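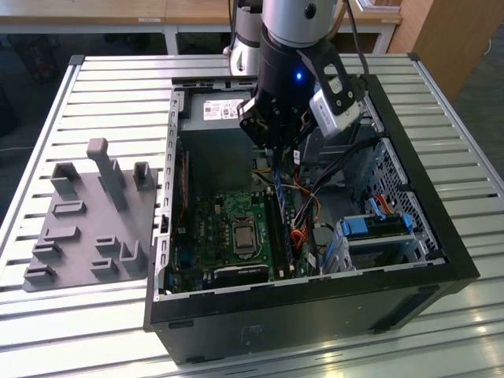 Page 5 of 9

**Thread: Old office Dell, no cooler on it, what would you do first?**

**usaslow_sat** wrote:
Okay, picking this back up from last page. Side's off, it's lying flat, and I've got a nice clear view of the green board and the processor sitting there in its socket. The plan is still to turn it into a little file box for the house (name on the network will be Prenanico, my kid picked it). Before I spend a dime – do I pull the memory and reseat it, or leave well enough alone? It came out of a dentist's office in January and I have no idea when anyone last opened it.

Satish Kamath

**halima_b** wrote:
Reseat it. Costs you nothing. Pull the power cord, hold the power button down for a bit, touch bare metal on the case, then open the clips and lift the stick straight up. Don't rock it side to side like I did with my first one, I cracked a clip and was mad about it for a week.

**stunus** wrote:
Gonna disagree with Halima. If it posts, leave the memory where it is. I've seen more machines broken by reseating than fixed by it. Back up whatever is on the drive first and then play around.

**halima_b** wrote:
He's already got the cooler off, Stunus! He's in there either way. And he never said it posts.

**usaslow_sat** wrote:
Ha, fair. It beeped at me, that's all I know. I didn't write the beeps down, sorry. So I'm going to do the memory, and while I'm in there I want to deal with the wiring, because that bunch coming off the power supply is in my way every single time I reach for something.
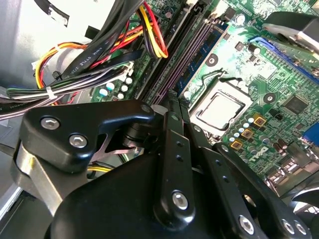
I'd like to run as much of it as I can along the wall of the case and tie it there, so air can get across the board once the fan's back on. Is there any reason not to snip the old zip ties? I have a bag of 1,000 of the things from Hegde that I will never get through in this lifetime.

**stunus** wrote:
Snip away, but use flush cutters and keep the points away from the insulation. And don't pull the new ones super tight. You'll want slack at the plug end.

**halima_b** wrote:
Agree with Stunus on that one (mark the calendar). Also clean the top of the processor before the cooler goes back – rubbing alcohol, coffee filter, fresh paste the size of a pea. Don't reuse the old stuff.

**hegde_fan** wrote:
Spread it thin with a card, the pea thing leaves the corners dry.

**halima_b** wrote:
It does not. We had this fight on page 2 of the other thread and I'm not doing it again lol

**usaslow_sat** wrote:
Pea it is, I'm lazy. Next question is the drives. I like those blue plastic latches, no screwdriver needed, but I only want to keep one drive in there and put a bigger one in its place later on.

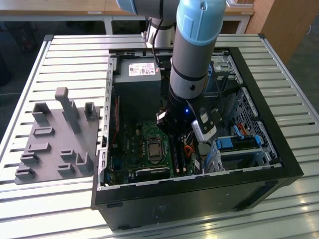

*Drive cage on the right, red-orange SATA cable above the blue caddy.*

**stunus** wrote:
Squeeze the blue tabs and the caddy should slide out. Unplug data and power first. If the SATA cable feels loose when you push it back on, replace it.

**usaslow_sat** wrote:
Will do. Memory tonight, paste when the mail comes. I'll write the beeps down this time.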